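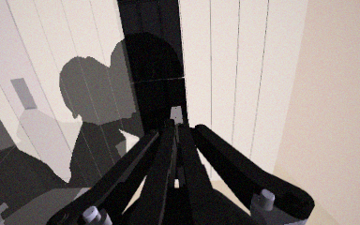

Dredis, September

Progress report to the Vestergaard fund: can a machine do the small jobs in a home or a shop?

This report covers the second stage of the Mirkwood project. The fund asked us for a plain answer on whether a robot arm can take over simple chores, and what it would cost in staff time to get it there. So far the answer is yes for a few very narrow jobs and no for most of the others.

All the work in this stage was done in simulation. We set out a room in our Sistine software, put a tall cabinet in it and gave a single arm with a fingered gripper the task of dealing with small items at the cabinet front. We chose cabinet work for this stage as it comes up in both homes and shops: putting a box back, taking a packet down, straightening a row. A person does any of these without thinking.

We ran 1,000 attempts in total. The first 128 were used to set the grip and the approach speed and are left out of the results. The remainder were run without changing any settings, with the starting position of the arm moved a little each time.

What we found

Picking up a light block with flat sides is now dependable in simulation. We would be content to show this part to the fund's advisers. The arm finds the block, closes on it and carries it to the cabinet with few drops.

Placing is slower and much less certain. The fingers take up a good deal of room next to the thing they are holding, and when the space to be filled is narrow the gripper is likely to touch the cabinet before the block is home. In an open space the same movement gives little trouble. We had expected grip to be the main problem and planned the staff time on that basis, so the placing work is behind.

Black parts against a black surface also caused errors. The software judged the distance to the cabinet fittings badly in these cases and the arm either stopped short or pushed too far. Changing the lighting helped a little. We do not want to rely on that, as a shop or a kitchen can't be relit to suit the machine.

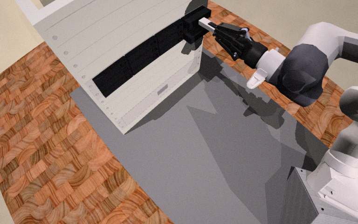 Household and shop-floor use

On present results we would not put the arm in a home. It needs a fixed base, a clear floor and a cabinet whose position is known beforehand, and few kitchens offer all of these. A shop stockroom is nearer the mark. The shelving stays put, the boxes are of known sizes and the work could be done after closing, when speed matters less.

Even there, a member of staff would have to be on hand. One placement takes some 20 seconds when all goes well, and a failed one has to be cleared before the next can start.

Next stage

We plan to do 3 things before the next report. The placing movement will be rewritten so that the arm comes in at a shallower angle. We will add soft packets and bags to the items, which so far have all been rigid. We will then repeat the full set of attempts with the cabinet moved between runs.

Spending is within the agreed budget. The money put aside for a physical arm has not been touched, and we ask the fund to let us carry it over to the next stage.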